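Reviews > Printing > Screens and presses

Dandow tabletop screen press, one colour

I print gig posters, mostly for two small venues and a yearly festival in June, in runs that seldom go over a hundred. For six years I used a pair of hinge clamps screwed to an old door. They worked, but my back had had enough of it and the registration on anything above two colours was down to luck. In spring I bought the Dandow tabletop press from Quintana, the print suppliers in Restville, for £780 with delivery. I have now printed 16 designs on it, so this is a fair trial.

It arrives in two boxes. The base is heavy and you will want a second person to get it up any stairs. Assembly took me an evening. The instructions are a single folded sheet with drawings only, and the drawing for the counterweight arm has the spacer on the wrong side. If the arm knocks against the frame when you lift it, swap the spacer over and it clears.

The bed takes paper up to 50 x 70 cm, and the largest screen it will hold is a little over 60 cm wide on the inside. That covers most of what poster people print. If you work at 18 x 24 inches you will have plenty of room round the sheet.

The vacuum is the part I was paying for, and it is good. It holds light sugar paper and 300 gsm card equally flat, and there was no lifting at the corners even with a heavy flood of ink. The foot switch is sensible. The motor is loud, though, more like a household vacuum cleaner than an extractor fan, and I wouldn't run it late at night in a flat. For odd sizes you mask the unused holes with tape, the same as on any other bed.

Registration is by three small knobs at the back of the frame, two for side to side and one for up and down. They move smoothly and lock properly. I ran a four-colour poster for the Murcombe all-dayer, 185 sheets including spares, and lost nine to bad registration. On the old door I would have lost thirty. Tighten the knobs in turn, a bit at a time, or the last one will pull the frame over by a hair.

Off-contact is set with two bolts underneath. They are awkward to reach and there is no scale on them, so I made my own with a strip of masking tape and a pen. A press at this price should have one.

The counterweight is well judged for an aluminium frame. With a wooden frame it is too light and the screen drops slowly. Quintana sell an extra weight for £46, which I bought in the end. I think it should be in the box.

Cleaning is easy. The bed is a white laminate and water-based ink wipes off with a damp cloth, even the next day. I can't speak for solvent inks as I don't use them. The hinges need a drop of oil now and then, and one of the rubber feet came unstuck in the summer and had to be glued back.

Good points: flat, even vacuum; fine adjustment that stays put; takes up less room than a full-size table.

Bad points: noise; off-contact bolts; the extra weight costs more; poor instructions.

I looked at two second-hand full-size tables before buying. Both were cheaper and both would have meant taking a door off its frame to get them in. If you have a ground floor unit and a van, go that way. For a spare room or a shared studio, the Dandow is the better choice, and I would buy it again.

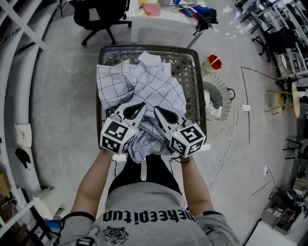 One more thing on spares. The vacuum hose is a standard size and any hardware shop will have it, but the foot switch has its own plug and has to come from Quintana. Mine has been fine so far. They had them in stock when I rang about the weight, and delivery to me took four days.

Reviewed 31 Oct 2022

Contact | Copyright Murcombe Print Notes | Back to top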